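Raltico Gallery: Bed Clearing, Collection Round 2

Raltico is a set of short demonstrations used to train a policy for tidying soft surfaces. Operators at the Clisura site record each one with a hand-held two-finger gripper, and the same finger geometry is fitted to the arm that later runs the policy. Each episode covers one object, from approach to release. The round holds 101 accepted episodes from 34 layouts.

Layouts are changed between episodes according to a printed list. The operator approaches from the foot or the side of the bed, closes on the target and lifts it clear of the sheet before moving off. Episodes with a second contact on the wrong object are kept but tagged.
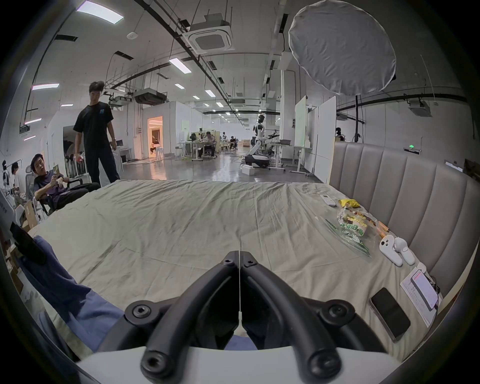 Object choice in Raltico follows grasp type, and price or novelty plays no part. Thin rigid items, soft packaging and irregular shapes each get a share of the episodes. The bed layout mixes all of these: an air-conditioner remote lying flat, a crumpled yellow snack bag, two orange-wrapped snack sticks, a pair of VR controllers with ring-shaped heads. The phone lying face-down on the sheet belongs to the thin rigid group, which has the highest rejection rate so far – mostly fingertip slip at the first closure. The wrinkled sheet is left as it is, and fold height is not controlled.

Episodes are trimmed at 20 seconds. Anything longer goes to Clukusen for manual review, where it is either split or dropped. Review for this round returned 49 clips, most of them with a pause before the grasp.

Labels follow the Appiah naming scheme, version 2. Transparent packaging has its own class from this round on and should not be merged with paper or foil.

The next round opens in May with drawers and shelves. Bed layouts stay in the set as a held-out test.

Page updated 28/01/2024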